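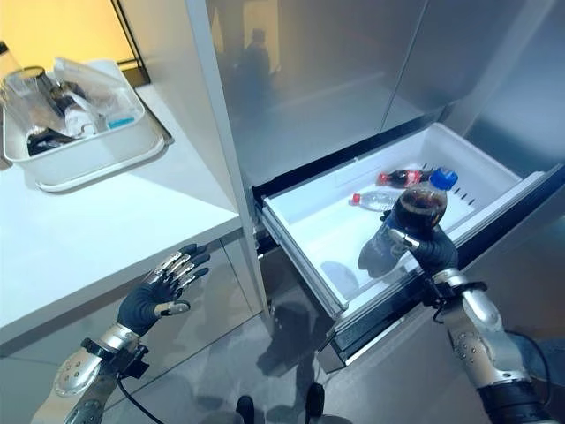 Home Restaurants Menus Private dining Careers Contact

Senior Chef de Partie, Cold Section and Preserves

Grikater, Clunel

Full time, permanent. Reports to the Head Chef. Closing date: end of January.

Grikater is a restaurant and small production kitchen on the harbour side of Clunel. It is operated by Asance, which also runs the Chraibi dining room further up the hill. The two sites share a purchasing account and a preserves store but have separate menus and separate brigades. This post is based at Grikater. Cover shifts at Chraibi are offered by agreement and paid at the same rate.

The post

The cold section at Grikater produces all raw, cured, pickled and dressed dishes for lunch and dinner, together with the bread accompaniments and the cheese. It also makes the ferments, vinegars and salted products used by both restaurants. The section is staffed by one senior chef de partie, one chef de partie and one commis. The senior post has become vacant following an internal promotion.

The dining room seats 64 inside and 18 on the terrace, the latter from April to the end of September. The menu is à la carte at lunch and a set menu with a short supplement list at dinner. Five of the dinner courses originate wholly or partly in the cold section. The set menu changes in stages, one or two dishes at a time, according to landings and what the growers can send.

Main duties

Set up, run and close the cold section for the services on which you are rostered, and leave written handover notes when you are not.

Receive, check and break down fish and shellfish. Deliveries are made in the morning and the fish is whole, ungutted in some cases. The section does its own filleting and pin-boning, including flat fish.

Maintain the curing and fermentation log. Each batch is entered with the starting weight, salt percentage by weight, brine strength where relevant, pH at the set intervals and the storage position. Batches without a complete entry are discarded.

Produce the preserves for the store to the annual schedule. The schedule runs to over 1000 jars, with the heaviest work falling between July and October.

Keep the allergen matrix for the section current. A change to a dish is not put on the pass until the matrix has been updated and the front of house briefing has been given.

Order dry goods and dairy for the section through the shared account, within the weekly allowance set by the Head Chef.

Train and supervise the commis, including knife work, labelling, stock rotation and basic costing.

Carry out a share of the deep cleaning. The slicer, vacuum packer and blast chiller are assigned to the cold section. 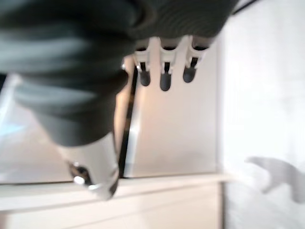 Take part in menu development. Dishes are tested in the mid-afternoon, between services, and are costed before they are tasted by the front of house team. Proposals are submitted on the standard sheet with yield, portion weight and plate cost completed.

Stock counts are done at the end of each month and take up most of a morning. The senior chef de partie counts the section and the preserves store; the Chraibi brigade counts its own.

Essential requirements

At least 2 years' experience at chef de partie level in a kitchen serving fresh food prepared on site. Experience need not have been on a cold section, but you must be able to fillet round and flat fish to a consistent yield without supervision.

A current food hygiene certificate at supervisory level, or a willingness to complete one during the probation period. The course fee is paid by Asance and the time is counted as working time.

Working knowledge of hazard analysis as applied to raw and low-acid products. Candidates will be asked about this at interview, in particular about parasite control in fish served raw and the storage of vegetables and garlic in oil.

Ability to scale a recipe by weight and to work out a plate cost from an invoice.

Legible handwriting. The log is kept on paper.

The right to work in the country at the time the contract begins.

Desirable

Previous responsibility for a fermentation or curing programme.

Experience of baking with a natural starter. The bread itself is bought in, but crackers and flatbreads are made on the section.

Some knowledge of cheese storage and condition.

A driving licence. Jars are moved between Grikater and Chraibi in the company van, and public transport in Clunel finishes before the end of dinner service.

Hours and rota

The post is for a 45-hour week worked over four days, with three days off, two of which are consecutive. Split shifts are not used. Early shifts begin at 8 am and take in deliveries, preparation and lunch. Late shifts begin at 1 pm and run to the end of close-down, normally 11.30 pm. Rotas are issued four weeks ahead. Hours worked beyond the contract are recorded at the end of each shift and either paid or returned as time off within the following rota period, at the employee's choice.

Both restaurants close for part of January for maintenance. Part of the annual holiday entitlement is taken in this period. The rest may be booked at any time outside August, subject to two members of the same section not being away together.

Pay and terms

Salary is according to experience, within the band stated on the application form. Service charge is distributed in full through the payroll by a points system covering kitchen and front of house equally, and the points table is displayed in the staff corridor. Other terms are as follows.

Holiday: 24 days plus public holidays.

Probation: three months, with a review at the midpoint and at the end.

Notice: one week during probation, one month afterwards.

Meals: one cooked staff meal per shift, eaten sitting down before service.

Uniform: jackets, aprons and trousers are supplied and laundered. Shoes are not supplied, but an annual allowance is paid towards them. Chefs bring their own knives. A sharpening service visits monthly and is free to staff.

Accommodation: a room in the staff house may be available for the first three months at a fixed weekly deduction. Please state on the form whether you would need it. Pets cannot be accepted.

Selection

Applications are read as they come in and the post may be filled before the closing date. Shortlisted candidates are invited to a short telephone conversation, followed by an interview and a paid trial shift on the same day. The trial consists of one filleting task, one costing task and lunch service working alongside the current section. Candidates should bring a filleting knife and a calculator. Phones may be used in place of a calculator but not during service.

Travel costs for the trial are refunded on production of a ticket or receipt, up to the limit given in the invitation. All candidates who attend a trial receive written feedback. We do not keep applications on file once a post has been filled unless asked to do so.

References are taken up after an offer has been made and before the contract is issued. One must be from your present or most recent head chef.

How to apply

Complete the application form on the Careers page and attach a CV of no more than two sides. Please include a description of one preserved, cured or fermented product you have made repeatedly, with quantities in grams and the method in full. Photographs and portfolios are not required. Incomplete forms will be returned.

Applicants who need the form in large print or wish to apply by telephone should ring the Grikater office between 10 am and midday. Enquiries about the commis and kitchen porter vacancies at Chraibi should be sent through the same page, using the separate form.

Agencies are asked not to make contact about this post.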